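Right. Meeting room clear-out thread. Been putting this off since February and the lease people want it bare-ish by the end of the month so here we go, doing it live so I can't wander off

Room is the big one at the back of our floor in Brellham. One huge table, nothing has ever been put away in here, it's just been put down

Rules I've set myself. Everything on the table gets picked up once. It goes in the bin, the box, or back to whoever. No "I'll just pop it here for now" piles. That's how the table got like this

(there is already a pile. it's on a chair. chairs don't count)

Backstory for anyone new – we're going from two floors to one, Siddiqui are doing the move, and they charge by the crate. So every bit of junk I chuck today is junk we don't pay to drive across town

We've booked 64 crates. Other floor filled theirs by lunch yesterday and started eyeing off ours. No

Kit for today: bin bags, a texta, masking tape, one roll of the good packing tape that I've hidden, microfibre cloths, spray bottle, coffee

Started with the cupboard under the window instead of the table, which I know, I know. But I needed somewhere to PUT things

Cupboard contents: paper cups, more paper cups, a box of lanyards from the Castari job, a fan with no base, whiteboard markers

Tested every marker on the back of an old agenda. 26 markers. 9 work. Why do people put the dead ones back. You drew with it, it was dead, you put the lid on and you put it BACK

The lanyards are going. Over 100 of them. Castari finished ages ago and there's only so many keys a person can hang round their neck. If you want some for a school or a footy club sing out before I get to the tip run

Cupboard done. Wiped the shelves. Ten minutes admiring an empty cupboard, back to it

OK the table. Things I have learnt about a glossy white table over the years of sharing an office with one:

– shows every fingerprint
– shows every mug ring
– bounces the ceiling lights straight into your eyes in any meeting longer than half an hour
– looks fantastic for the first four minutes after you've wiped it

Current state of play. Mug, water bottle, paper, the phone, remote, cables, boxes. Red dot sticker near the middle that I'm going to have opinions about shortly
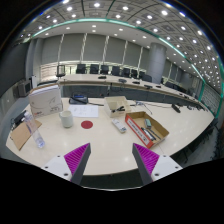 Someone in the replies says don't you dare scrape that sticker with a knife, they did it on a gloss table and had a scratch you could see from the doorway forever after. Warm soapy cloth on it for a few minutes, then roll it off with your thumb, and eucalyptus oil if there's any gum left behind

Taking that advice. Knife back in drawer. We do have eucalyptus oil, it's in the first aid cupboard for reasons lost to time

Cloth's on the sticker. While that soaks, the easy stuff

Mug: kitchen. Straight in the dishwasher. Did not look in it, don't want to know

Bottle: tipped it in the sink, crushed, recycling

Paper: read both sides before binning. ALWAYS read both sides. Last clear-out I nearly recycled the only copy of the alarm instructions. This one's going in a folder called "ask" which by tonight will be quite a thick folder

White box. Flaps fold flat so that's easy but I'm hanging onto it, upright boxes with proper tops are gold this week. Texta'd "MTG ROOM – BITS" on the side

Brown cardboard sheet also a keeper. Flat sheets go between things in crates. You never have enough and then you're using someone's calendar

The low beige box with the clippy thing in it. Love a low box. Perfect for small stuff in a drawer, you can see everything at once. Clippy thing stays in it for now, will ask if anybody's missing one

ok the remote. White, grey buttons, could be for anything. Pointed it at the screen, nothing. Pointed it at the aircon, nothing. Changed the batteries, pointed it at both agian, nothing

Taped a note to it, "what am I". It's going on the kitchen bench with the clippy thing and whoever claims it, claims it. Two days then it's e-waste

Phone. Black desk phone. We went over to Allunar for calls ages ago and do it all off laptops, so in theory no one needs this. In practice three different people have stuck their heads in today and said "you're not getting rid of the phone are you"

When did you last ring anyone on it. Silence. "But for emergencies"

Compromise – phone goes in a crate, on top, with its own cable wound round it and taped. If nobody's plugged it in by the end of the first month at the new place then it goes

Reminder to self and everyone: WIND THE CABLE WITH THE THING. Do not make a separate cable box. A cable box is where cables go to become one cable

On that. Cables. Method, for what it's worth:

Unplug at BOTH ends before you pull. Follow it with your hand the whole way. Loop it loosely over your palm, don't wrap it tight round your elbow like a garden hose. Bit of masking tape as a flag, write what it was plugged into, not what you think it is. "Left wall socket to screen" is useful. "Black cable" is not useful

I found a flag from a previous move that says "black cable". My handwriting

Checked the sticker. Corner's lifting. Leaving it a bit longer, being very mature about it

Kettle. Back in five

Back in twenty, got cornered about crates

Sticker is OFF. Rolled up in one go, hardly any gum, dab of eucalyptus oil and gone. Room smells like a chest rub. Thank you reply person, you've saved me a bond conversation

Couple of people asking what the sticker was for. I reckon it marked where something had to sit but I couldn't tell you what. Asked in the group chat before I lifted it, got one thumbs up and no information. Took that as a yes

If you do use dots to mark spots on a table, for a speaker or a camera or where the projector goes, write on the dot. Even one letter. Future person with a cloth will thank you

Now the wipe-down. Dry cloth first to get the grit off or you're just sanding it. Then damp with a tiny drop of dish soap. Then clean water. Then dry, long strokes, one direction. Circles leave circles, found that out the hard way

No glass cleaner. Tried it once on this table, went streaky as anything and stayed streaky till I did the soap thing anyway

Front edge always the worst, that's where everyone's forearms go. Did it twice. Cloth came up grey. Did it a third time and have decided not to look at the cloth

Underside!! Check the underside. Gum. Old velcro strip. A pen clipped to the cable tray, which is sort of clever

Someone's asked is the table coming with us. No, too big for the new room, I measured it twice and then the stairwell once and had a little sit down. It stays with the building, they've said yes in writing. So this is the last wipe it gets from me

Tally of what's in the room crates so far, if Siddiqui are reading: the phone, the good box of bits, flagged cables, the working markers, cardboard sheets, the small whiteboard. Labelled on the short side AND the top. If you only label the top they'll be stacked and you'll be lifting them all off one by one to find the kettle

Label what's in it and where it's GOING. Room name beats a list. The movers don't care that it's markers, they want to know which door

The pile on the chair. Fine. It's been mentioned. It's a jumper, an umbrella, two chargers and a birthday card that got half signed. Jumper and brolly to the front desk, chargers flagged, card... that birthday's well gone. Into the ask folder

Chair cleared. Chairs do count, I've come round on that

Update on the remote – been on the kitchen bench since morning tea. Two people have picked it up, pressed every button, put it down again. Clippy thing gone already, no note, hope it was theirs

Still to do: the top shelf of the cupboard which I said was done and wasnt, vacuum, patch where the hooks were, work out who has the key to the filing cabinet

Filing cabinet is tomorrows thread. I can hear it sliding when you push it so there's something in there

Knocking off. Lanyards are in a bag by the lift, last call, first in gets the lot

edit: lanyards gone, scouts took them, please stop messaging me about lanyards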